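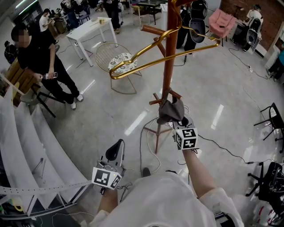
Members of the Faculty, colleagues and guests: thank you for the invitation to give the Harusholm Lecture on prospective memory, the capacity to remember an intention at the proper moment. The laboratory literature depends heavily on word lists and key presses. Everyday intentions are attached to objects and places. A grey cloth draped over a lower peg of a wooden coat rack may serve as a cue to one person and pass unnoticed by another, and our research program is concerned with that difference.

(Pause. Next slide.)

The Skunetti cohort was established under the direction of Dr. Indrek Koppel, to whom I record my thanks. It enrolled 308 adults over the age of 60, each followed for 31 days. Participants carried out assigned errands at home and kept a paper diary. More than 1000 diary pages have been coded to date.

(Refer to handout, table 2.)

Two findings deserve attention. Event-based intentions were well preserved in the oldest participants - a result consistent with our pilot work. Time-based intentions declined with age, and self-reported confidence was a poor guide to performance. I would caution against clinical interpretation until the follow-up wave closes in December.

(If time is short, omit the next paragraph.)

The Koyama scoring manual has been revised, and the centre will supply copies on request. Inter-rater agreement improved after the categories for partial completion were merged.

Notes revised 7/13/19. Questions to be taken from the floor microphones.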